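Shared Kitchen and Break Room Safety Checklist, Flurcombe Building
Second floor, May round
Checked by: Ileana Grecu
Walked with: Leif Thorlacius (floor lead)
Copy to: Aurel Dobre, Basgate property office

Marks used: OK, FIX (repair or replace before next round), WATCH (look again next round), N/A.

1. Exits and walkways
1.1 Door to corridor opens fully: OK
1.2 Exit sign lit: OK
1.3 Walkway clear to the door: FIX
Comment: Two cases of bottled water stacked inside the door again. Moved to the pantry during the check. Leif will ask for deliveries to go straight there.
1.4 Floor dry, mats flat: WATCH
Comment: Mat by the sink curls at one corner. Taped down in April and the tape is lifting.

2. Fire
2.1 Extinguisher in place, gauge in green: OK
2.2 Inspection tag current: OK
2.3 Fire blanket within reach of the cooktop: FIX
Comment: Hook is there, blanket is not. Catinca Avram thinks it went to the first floor when that kitchen was painted. Please find it or order one.
2.4 Nothing stored on or over the cooktop: OK

3. Electrical
3.1 Outlets near the sink have working test buttons: OK
3.2 Cords undamaged: FIX
Comment: Toaster cord is scorched near the plug. Unplugged, tagged, and taken to Room 200. Do not put it back in use.
3.3 No power strips plugged into each other: OK
3.4 Microwave door closes and seals: OK

4. Hot water and scald risk
4.1 Hot tap temperature, limit 120 F: OK
Comment: Read 117 F after two minutes running.
4.2 Kettle lid latches: WATCH
Comment: Latches on the second push. Iulian Mocanu has asked for a Wurkiven kettle like the one downstairs. No objection from me, but the present one passes for now.

5. Tables, dishes and drinkware
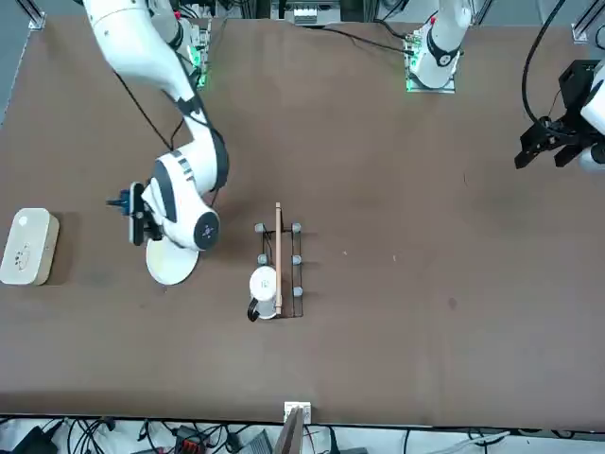
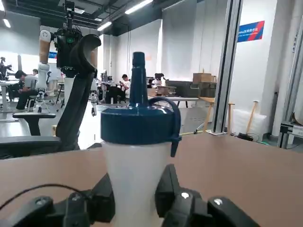
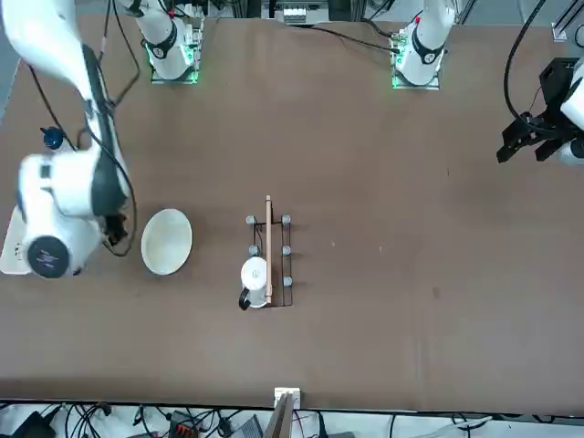 5.1 Dishes free of chips and cracks: FIX
Comment: Three bowls from the upper cabinet had chipped rims and were thrown out. The rest of that shelf is fine. Mugs should drain on a rack, like the white one on the black wire rack in the first picture, and not upside down on a folded towel. The towel by the sink was damp and smelled sour, so it went to the laundry.
5.2 Reusable bottles and shakers clean, lids come apart for washing: WATCH
Comment: Four bottles left in the cabinet with no name on them, one with old drink powder in the threads of the lid. Owners have until the end of the month. After that they will be thrown out.
5.3 Tables steady, edges smooth: OK
Comment: The loose leg on the window table has been tightened.
5.4 Knives stored in the block or a sleeve: FIX
Comment: Paring knife loose in the spoon drawer, blade up. This was also on the last sheet.

6. Refrigerator
6.1 Temperature at or below 40 F: OK
Comment: 38 F on the middle shelf at 9:15 a.m.
6.2 Food labeled and dated: WATCH
Comment: Better than last time. Bottom drawer still has unlabeled containers.
6.3 Door seal clean and whole: OK

7. Cleaning supplies
7.1 Kept apart from food: OK
7.2 Original labels readable: FIX
Comment: Spray bottle under the sink has no label. Catinca says it is Cozma degreaser, mixed with water. Emptied and rinsed. A new bottle needs a printed label before it goes back.
7.3 Gloves available: OK

8. First aid
8.1 Kit on the wall and sealed: FIX
Comment: Seal broken, burn gel missing, 17 adhesive bandages left. Kit number 78. Refill requested from Aurel.
8.2 Emergency numbers posted: OK
Comment: Extension 199 tested from the wall phone and answered on the second ring.

Follow-up
Leif: 1.3, 5.4
Aurel: 2.3, 3.2, 8.1
Catinca: 7.2
Items marked WATCH stay with me and go on the June sheet.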